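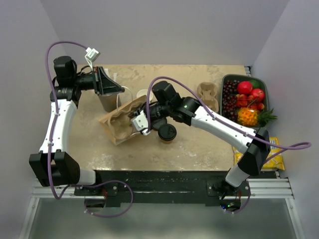
The Case for a Fixed Packing Order

Most complaints about takeout and carried lunches are filed under the wrong heading. People say the food was bad. When the complaint is read closely, the food was fine when it left the counter and was damaged in transit by the things packed next to it. The muffin was under the juice. The chips were under the muffin. The cup went in last, at an angle, and the bag was folded over it as if that would hold it up. These are packing faults, and they should be treated as such.

My position is that a paper bag should be packed in the same order every time, by everyone who packs one, and that the order should be decided before the bag is opened. I have held this view since I managed the counter at Carnonach, a small lunch place with 18 seats and far more carry-out orders than seated ones. I have not changed it in retirement, though I now pack only for my own household.

Start with the bag

A plain brown paper bag has good properties when it stands and poor ones when it hangs. Standing, it has a flat base and four walls that support each other. Hanging from one hand, it becomes a funnel. Everything inside moves toward the lowest point, and the lowest point is decided by whichever item is heaviest. The packer therefore has one real job, to put the heaviest item in the center of the base and keep it there.

The bag should be opened fully before anything goes in. Put a hand inside, push the base flat, and square the corners. This takes 3 seconds. A bag that is half open accepts the first item at a slant, and every later item inherits the slant. I would put a good share of all crushed sandwiches down to this step being skipped.

The mouth of the bag also matters. If the rim is left soft and folded in on itself, the hand has to drop items from above instead of placing them. Roll the rim outward once, to the depth of a thumb, and it will stay open without being held. Unroll it at the end, when the top is closed.

Order of contents

The order I defend is as follows: sealed containers first, then wrapped solid food, then snack bags, then napkins and anything flat down the side. Cups are a separate matter and are dealt with further on.

The usual objection is to the position of the snack bag. Bendik Strand, who worked the counter with me for several years, placed snack bags at the bottom on the theory that the air in them made a cushion. The theory has some appeal. A sealed snack bag does resist pressure for a while. It is also rounded on both faces, so whatever is set on it rolls off toward a wall, and the center of the base is lost. He was protecting the sandwich from the table – a hazard I never saw injure a sandwich – and giving up the stability of everything else.

A snack bag belongs near the top, upright, with its long edge against the wall of the paper bag. In that position it fills the gap that lets other items shift, and nothing presses on it. It is the only common lunch item that does two jobs at once, and most packers use it for neither.

Tsegereda Berhe, who took over the counter after me, objects on different grounds. She holds that order should follow how the customer eats, so that the first thing wanted is the first thing reached. I accept this for a picnic. I do not accept it for a lunch that will be unpacked all at once onto a desk, which describes nearly every lunch we sold. Her method also requires the packer to know something about the customer. Mine requires the packer to know what is heavy.

Cups

I would not put a filled paper cup in a bag with food. A paper cup is taller than it is wide and narrower at the foot than at the rim, so it is already arranged to tip over. A lid slows the leak and does not prevent it. Once the base of the bag is wet, its strength is gone, and the fault then spreads to every other item.

An empty cup is another case. It may travel in the bag, upside down, over something that fits inside it. Small wrapped items do well there. The cup then acts as a stiff wall and costs no space. Two empty cups should be nested, and the pair treated as one object.

During packing, a cup that is not going in the bag should stand to one side, clear of the path between the food and the bag. I prefer the left, since I pack with the right hand. Left-handed packers should reverse this. The distance matters more than the side: far enough that a sleeve does not reach it, close enough that it is not forgotten. Forgotten drinks were the second most common complaint in our book, after crushed bread.

The surface

The table gets too little attention. Packing should be done on a clear, flat surface at hip height or slightly above, with the bag directly in front of the packer and the contents set out before the first one is lifted. Setting everything out looks slow. Over a full lunch service it was faster, because no bag had to be opened twice to find out whether the cookie was in it.

We ran it both ways in April of my last year. On the busiest day of that month we packed 80 bags with the contents set out first, and reopened none of them. I have no matching figure for the old way, as no one had thought the reopened bags were worth writing down. Chae-won Won, who kept the complaint book, considered this a weak comparison. It is. I offer it as the only one available.

A patterned or mottled counter hides crumbs and shows spills poorly, so it should be wiped on a schedule and not on sight. Plain surfaces are better for the work and worse for the look of the shop. I lost that argument at Carnonach and would expect to lose it again.

Closing

Fold the top over twice, in the same direction, with firm creases. A single fold opens by itself. Three folds shorten the bag enough to press on the snack bag that was so carefully kept out of trouble. Staples are a nuisance to the person eating and should be kept for orders that have a receipt attached.

Carry the bag from underneath wherever the distance allows it. If it must be carried by the top, it should be carried by the full width of the fold and not by one corner.

What is gained

The strongest argument against all of this is that it is a great deal of procedure for a sandwich. Ye-seo Yoon, my neighbor, put it to me in those terms after I repacked a bag she had brought over. I agree that no single bag justifies it. A procedure is learned once, though, and after a week the hands do it without consulting anyone. The disorderly method has to be improvised each time, and the improviser has to think about it each time, usually at noon with people waiting.

I would ask anyone who doubts this to pack the same lunch both ways, carry each the length of a few blocks, and open them on a table. Check the bread first, then the corners of the bag.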